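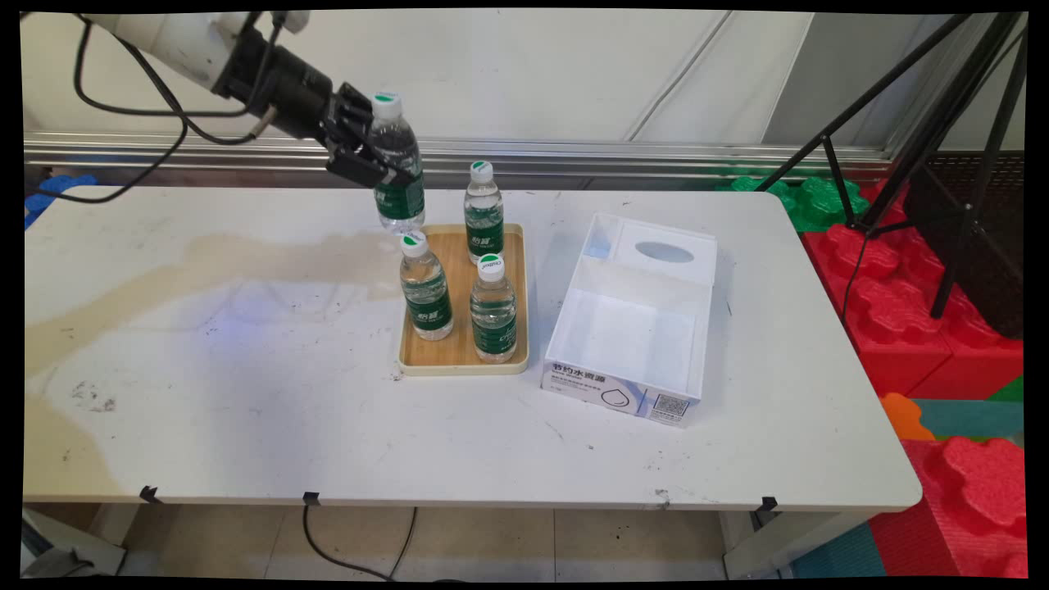 My quarrel with the modern spreadsheet is that it will let anyone merge anything. Two cells, 200 cells, a whole row of perfectly innocent dates -- select them, press the button, and the program obliges without so much as a raised eyebrow. People do it to make a heading look nice. I sympathize. I also like things to look nice. But a worksheet works because each thing stands in its own place, like those three bottles upright on their tray, and a gripper or a formula can go and fetch one without disturbing the rest. Merge the cells and you have poured everything into one bucket and labeled it "Q1."

I learned this in February, when a workbook called Zondcombe landed in my inbox. It had 1,000 rows and a title that stretched majestically across five columns. I asked it to sort. It told me that all the merged cells needed to be the same size, in the tone of a hotel clerk explaining that breakfast ended at nine. Somewhere below row 424 a second person had merged a few more, apparently out of solidarity.

Sarahí Serrano, who built the Clindska budget sheets and has never merged a cell in her life, uses Center Across Selection. You will find it in Format Cells, on the Alignment tab, in the Horizontal list, where Microsoft has hidden it as carefully as a spare key. It looks the same on paper. The cells stay separate, the sort sorts, and the filter picks up every row it should.

So why does Merge & Center get the big button on the Home tab? I suppose buttons go to whatever gets clicked. I would move it three menus down and ask people to confirm it twice -- once for themselves, and once on behalf of whoever inherits the file.

Print this article
E-mail this article

Search this site
Enter keyword Go

Recent columns
The Ivitz Template and Other Regrets
In Defense of the Ugly Table
Hung on Startup: A Macro Diary
Please Stop Coloring the Totals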